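From: Zaid Bataineh
To: lirberg-players list
Date: Sun 2 May
Subject: Re: [lirberg] Save files from the old Forkivska release

On the original Forkivska discs, Hamdan wrote:

> I have the boxed copy of Forkivska and the fan patch that
> went up in January. The patch installs fine and the game
> starts, but it won't see any of my old saves. The load
> screen is just blank. Do I have to start over? I was in
> the last third of the Ellanden chapter and I don't want to
> do the ferry section again if I can help it.
>
> Also, is the widescreen option supposed to be grayed out?

You don't have to start over. The patch moved the save folder. The boxed game kept saves in its own install directory, and the patched one looks in your user documents, in a folder called Lirberg. It makes that folder the first time you save, so if you have only looked at the load screen it won't be there yet.

Do this in order:

Start a new game, skip the intro and save once in slot 1. Quit all the way out. Go to the old install directory and copy everything ending in .fsv into the new Lirberg folder. Say no if it asks to overwrite slot 1, and rename your old slot 1 to a free number first if you want to keep it. Then start the game again.

Copy the files, don't move them. The patched version rewrites a save the first time it loads it, and the boxed version can't read the result. I lost a finished file that way and had to get it back from a burned CD.

There are 11 slots in the patched version. The old one let you have more if you edited the config, and any file numbered higher than that gets ignored. Renumber those by hand.

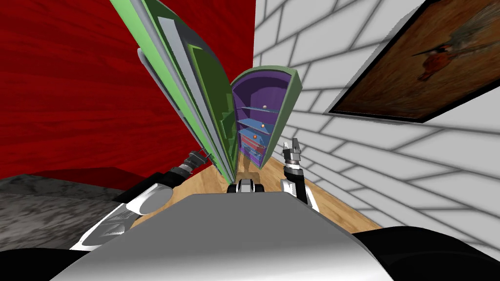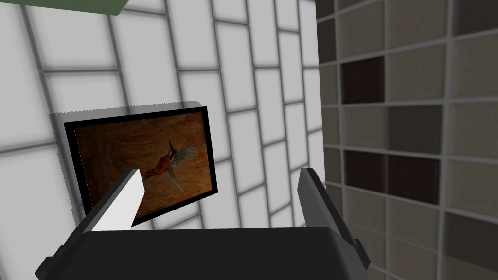
Both are 3D renders, same room.

On widescreen: it's grayed out until you change the renderer. Open the launcher, go to Display, and switch from option 2 to option 4. Apply, close the launcher and open it again. The setting should be live after that. The menus will still be stretched, which is a known problem, and the map screen draws its borders in the wrong place – you can still click on everything.

If you get a crash on entering Ellanden with the new renderer, turn off the water reflections. It happens on my desktop but not on my laptop, and I haven't worked out what the difference is. The save just before the gate is safe in either mode, so you can go back and forth without losing anything.

One more thing about saves made in the ferry section. The old game stored the timer there as a frame count, and the patch runs at a higher frame rate, so the ferry can leave long before you reach the dock. You said you're past it, so this shouldn't touch you. Anyone else reading with a save in that stretch should load the one before it instead, or cap the frame rate in the launcher until the ferry has gone.

The music is separate. If yours is silent after the chapter title, copy the audio folder off the second disc. It takes up 400 MB and the installer leaves it behind even when you pick the full install.

Send me the .fsv file off list if it still won't load and I'll look at the header. Tell me which language version you have, as the German one uses a different header and I would need to open it with the other tool.

Zaid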